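Pressemitteilung

Ellorville, 2012-11-23

Rindlow gibt seinem Kundenmagazin eine neue Form und eröffnet Lesesaal in Prurkside

Der Fachverlag Rindlow erneuert zum Jahresende sein Magazin „Hirose“, das an Bibliotheken, Berufsschulen und private Abonnenten geschickt wird. Gleichzeitig öffnet der Verlag im Stadtteil Prurkside einen Lesesaal, in dem alle bisherigen Ausgaben und ein großer Teil des Verlagsarchivs frei zugänglich sind. Der Eintritt ist kostenlos, eine Anmeldung ist nicht notwendig.

„Hirose“ erscheint seit vielen Jahren und behandelt Themen der Papierherstellung, des Buchbindens und der Konservierung von Druckwerken. In der letzten Zeit haben viele Leserinnen und Leser geschrieben, dass die Schrift zu klein und das Papier zu glänzend ist. Beides wird nun geändert. Die neue Ausgabe ist auf mattem, leicht getöntem Papier gedruckt, und der Text steht in zwei Spalten statt in drei. Das Heft hat dadurch etwas mehr Seiten, der Preis für das Abonnement bleibt aber gleich.

„Wir haben lange überlegt, ob wir das Magazin nur noch als elektronische Ausgabe anbieten sollen“, erklärt Zihan Ye, Leiterin der Redaktion. „Die Antworten unserer Leser waren sehr deutlich. Sie möchten ein Heft, das man in die Hand nimmt, in die Werkstatt legt und nach einem Jahr wieder findet. Für einen Verlag, der über Papier schreibt, ist das eine schöne Nachricht – und auch eine Verpflichtung.“

Die Auflage der ersten Ausgabe in neuer Form beträgt 1.000 Exemplare. Gedruckt wird weiterhin in Ellorville, die Bindung erfolgt mit Faden. Auf eine Klebebindung wurde verzichtet, denn in früheren Jahrgängen haben sich bei häufigem Gebrauch einzelne Blätter gelöst. Abonnenten, denen eine solche beschädigte Ausgabe vorliegt, können sie im Lesesaal abgeben und erhalten einen Nachdruck, solange der Vorrat reicht.

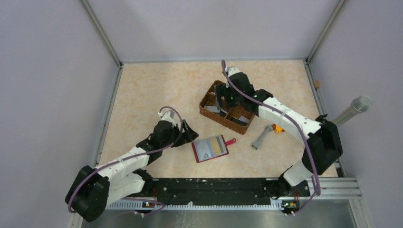
Inhaltlich bleibt das Magazin bei seinen bekannten Schwerpunkten. Der Hauptbeitrag der neuen Ausgabe beschäftigt sich mit der Marmorierung von Vorsatzpapieren und zeigt, wie die Muster in kleinen Werkstätten angelegt werden. Weitere Beiträge behandeln die Lagerung von Landkarten in feuchten Räumen, die Reparatur von eingerissenen Seiten mit Japanpapier und die Frage, welche Kleister sich auch nach langer Zeit wieder lösen lassen. Neu ist eine Rubrik für Anfragen aus der Leserschaft. Sie wird von der Redaktion gemeinsam mit einer Restauratorin betreut, und ausgewählte Antworten werden im folgenden Heft gedruckt.

Der Lesesaal in Prurkside befindet sich in den Räumen der ehemaligen Setzerei. Er bietet 30 Arbeitsplätze, davon mehrere mit großer Tischfläche für Karten und Mappen. Die Fenster an der Südseite haben einen Lichtschutz bekommen, die alten Regale aus der Setzerei wurden gereinigt und wieder aufgestellt. Bücher und Hefte können nicht ausgeliehen werden. Es ist jedoch möglich, einzelne Seiten für den eigenen Gebrauch zu kopieren, ein Kopiergerät steht im Vorraum.

Im Bestand sind neben den Magazinen auch Musterbücher von Papiermühlen, Kataloge von Werkzeugherstellern und Korrespondenz des Verlags mit seinen Autoren. Ein Teil dieser Unterlagen ist noch nicht vollständig verzeichnet. Wer mit diesem Material arbeiten möchte, wird gebeten, vorher schriftlich Kontakt aufzunehmen, damit die Mappen bereitgelegt werden können.

„Es kommen zu uns Buchbinder, Studierende und manchmal auch Menschen, die einfach ein altes Familienbuch reparieren wollen“, sagt Zihan Ye. „Alle diese Besucher brauchen Ruhe und einen guten Tisch. Das können wir jetzt anbieten.“

Ab April sind im Lesesaal außerdem Abendkurse geplant. Der erste Kurs führt in die einfache Fadenheftung ein und richtet sich an Personen ohne Vorkenntnisse. Material und Werkzeug werden gestellt. Das Programm mit den genauen Terminen liegt dem nächsten Heft bei und wird auch per Post zugesandt.

Über Rindlow

Rindlow ist ein unabhängiger Fachverlag mit Sitz in Ellorville. Das Programm umfasst Handbücher, Nachdrucke und Zeitschriften zu Papier, Druck und Einband.

Pressekontakt

Rindlow Verlag, Redaktion Hirose
Zihan Ye
Ellorville

Abdruck honorarfrei, Belegexemplar erbeten.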